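When one arm stops and the other does not

A talk with Valentin Marty about the January incident at Irnby

The workshop at Irnby is on the ground floor, behind the goods entrance, and on the morning of my visit the heating had been turned off too early in the year. Valentin Marty kept his coat on during the whole talk. He is responsible for the Lencho project at Zuteck, in which two robot arms learn to put kitchen things in their places: plates in a rack, mugs on pegs, a lid on a pan.

I had come to ask him about the stop that did not stop everything. 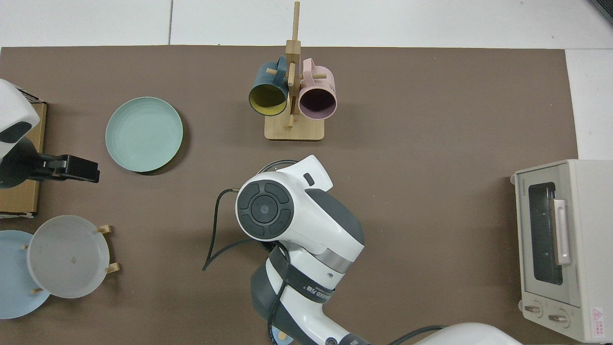
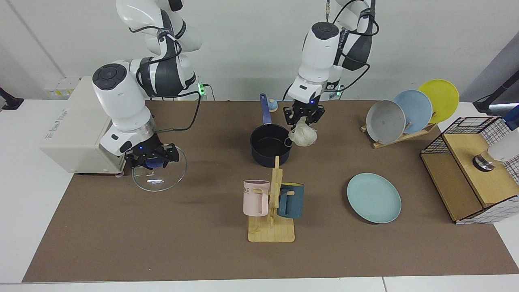 According to Elis Lewis, the stop button had been tested every week and had always passed, and this was exactly the difficulty. The test was made with both arms standing still in their rest position, and it was only checked that neither of them would start again before the reset. Whether a moving arm came to a halt was not part of the weekly list.

Marty does not disagree with this. "The list was mine," he said. "I wrote it when we had one arm. When the second arm came, I changed the title of the page and I added a line about the cables. I did not read the rest again with two arms in my head."

What happened in January can be told quickly. The arms were working on the mugs. The right arm had lowered a mug too early and it was pushing against the peg from the side. Lewis, who was running the session, pressed the stop and leaned over the table to take the mug away before it fell. The right arm was standing still. The left arm was not. It was on its way back from the plate rack, and it continued its movement and met his forearm.

"It was slow," Marty said. "All our movements near the table are slow, and the arm has its own force limit, so when it touched him it stopped by itself. He had a red mark and in the evening it was gone. But he had pressed the button. For me this is the whole matter. A person presses the button and after that he has the right to put his arm there."

I asked how far the left arm had travelled after the button was pressed. He did not need to look it up. "145 millimetres. The log has it. Event 1417, I know this number better than my telephone number."

The explanation took longer, and he drew it for me on the back of a delivery note. Each arm at Irnby has a controller of its own. The button is wired to the first controller, the one for the right arm. From there, a second signal should go to the other controller, so that both arms stop together. This second signal passed through an input which can be configured in software, and one can choose if the input means "protective stop" or something else, for example "reduced speed".

In the week before the incident the team had moved to a new version of Trenon, the program in which they set up the cell and write the sequences. Marty's people had exported the old settings and loaded them into the new version. For the right arm everything arrived as it was. For the left arm the input came back with the default value, and the default value was reduced speed.

"So the left arm did receive the signal," he said. "It received it and it obeyed it very correctly. It went slower. If you look at the curve you see this nice step down, and then it goes on and on to the end of the path."

Was there no warning on the screen? There was a message, he said, a grey line among many grey lines, saying that one parameter could not be matched and had been set to default. It did not say which parameter. The person who did the import saw the line and made a note to ask about it on the next day. Marty would not tell me who it was. He told me instead that he had looked at the same screen himself, later on that afternoon, and had closed it.

I wanted to know why a function of this kind had been left to software at all. Here he became a little uncomfortable, and he turned the delivery note around several times. There was a drawing from the beginning of the project, he said, in which the button had two channels going to both controllers directly, with a safety relay in between. The relay had been ordered. Then the table had to be moved to the other wall, the relay was on the wrong side, and somebody made a temporary connection so that the work could go on. "Temporary since eleven months. I am not proud to say it, but you asked."

After the contact, Lewis cut the power at the main switch and wrote down what he remembered before he spoke with anybody. Marty praises him for this more than for anything else. In the written note there is a sentence about where he was looking, and it was at the mug. He had not noticed the left arm until he felt it. Marty thinks that most people would have done the same, because the eyes go to the thing that is about to break. The mug, for those who wonder, stayed in one piece.

The cell was closed for 2 weeks. This was longer than the repair needed. The relay was installed in one day, and both controllers now receive the stop over wires, with no setting in between that could be changed by an import. The rest of the time was used for tests. They let both arms run through the sequences they use every day, with plates, mugs and the pan lid, and pressed the button at different moments: during a lift, during a lowering, with one arm waiting and the other moving, with both moving towards each other. They did this 100 times and measured the travel of both arms each time.

"It is very boring work," Marty said. "On the second day you begin to hope for a fault so that there is something to write." They did find something, although it was of a different kind. When the stop came while a gripper was holding the glass lid, the gripper kept its grip as it should. But at the restart it opened for a moment before it went back to the last commanded position, and the lid fell on the mat. It had nothing to do with the event in January. It had probably been there from the beginning, and they had blamed the lid for being slippery.

The restart is now done in two steps. First the operator confirms by hand what each gripper is holding, or that it is holding nothing. Only after that can the arms be released, one after the other, and at low speed. Some of the younger colleagues find it slow. I asked if he had heard them complain, and he said yes, every day, and that he was in fact glad about it, as it meant they were really doing it.

The weekly list was also written anew. It has a moving test for each arm and one for both together, and it must be repeated after every change of software, even a small one. Before an import, the safety settings of both controllers are printed on paper. After it they are printed once more, and two people compare the sheets line by line and sign. I saw the folder. The last sheet in it was signed with the date April 19, 2024, and in one place a value had been circled with a pencil and the word "same" was written beside it.

Zuteck also reported the lost setting to the makers of Trenon. The answer was polite, said Marty, and it promised that the message would name the parameter in a future version. He has not seen this version yet. In the meantime he has written to two other groups whom he knows to have a similar arrangement with two arms and one button. One of them answered that their input was set correctly. The other one called him by telephone an hour later and asked him which relay he had bought.

I asked him at the end if he now leans over the table himself when the arms have been stopped. He thought about it for some time.

"I press the button, and I look at the right one, then I look at the left one, then I look at the lamp. After this I put my hand there. Before January I did not look at the lamp." He said that Lewis does it in a different order – the left arm first – and that they have agreed not to argue about it.

Then somebody needed him at the goods entrance, and he took the delivery note with him, as it had to be signed on the other side.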